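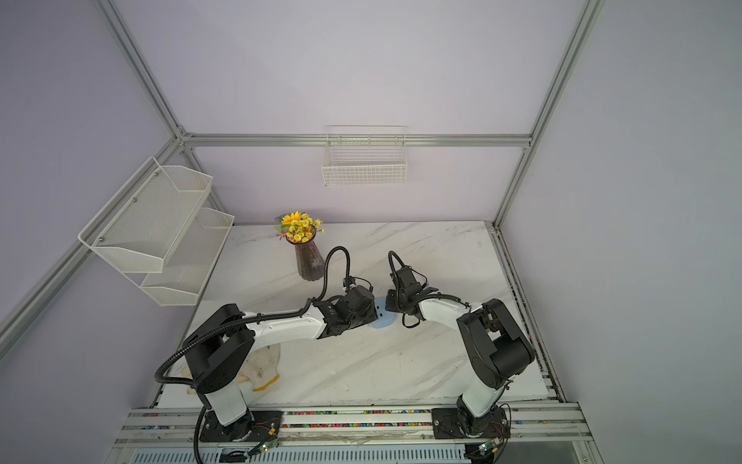

Lámina adhesiva Grallholm efecto mármol: opinión tras dos meses

Compré el rollo en mayo para tapar la encimera del lavadero, que estaba hecha un asco. 49 euros, envío aparte. Modelo blanco con veta gris, el más soso del catálogo y el único que no parece de bar de carretera.

Colocación: regular. El papel de atrás trae cuadrícula, bien, pero se despega a trompicones y si tiras rápido la lámina se estira. Burbujas a montones en el primer tramo. Con la espátula de fieltro (no viene, yo usé una Motonura vieja) salen casi todas. Las esquinas, secador y paciencia. Tardé aproximadamente 26 minutos en el trozo largo, y el corte del fregadero aparte, que ahí la lié y tuve que poner un parche. Se nota el parche.

Aspecto: muy bien. La veta es tenue, no se repite descaradamente. De cerca se ve que es vinilo, claro, brilla un poco mas de la cuenta con el fluorescente.
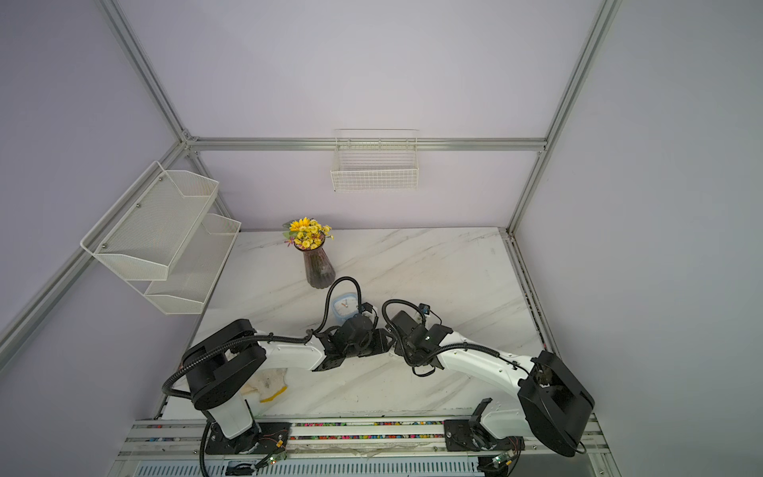 Blanco con veta gris sobre paredes lavanda grisáceo.

Resistencia: lejía diluida, sin problema. Café, sale. Tinte de pelo NO sale, avisados quedais. Una plancha apoyada diez segundos y ampolla, culpa mía. El canto delantero se me levanta un poco junto a la lavadora, le he puesto cola de contacto.

Antes había probado la de Zistcombe, más barata, y se puso amarilla en un invierno. La de Jääskeläinen es más gruesa pero solo viene en tonos oscuros. Mi vecino Kalevi Heiskanen la tiene en la cocina y encantado, él sabrá.

Lo bueno: precio, limpieza, el dibujo.
Lo malo: adhesivo flojo en los cantos, instrucciones en letra de hormiga.

Nota: 7 sobre 10. Para un lavadero la repetiría, para la cocina no se yo.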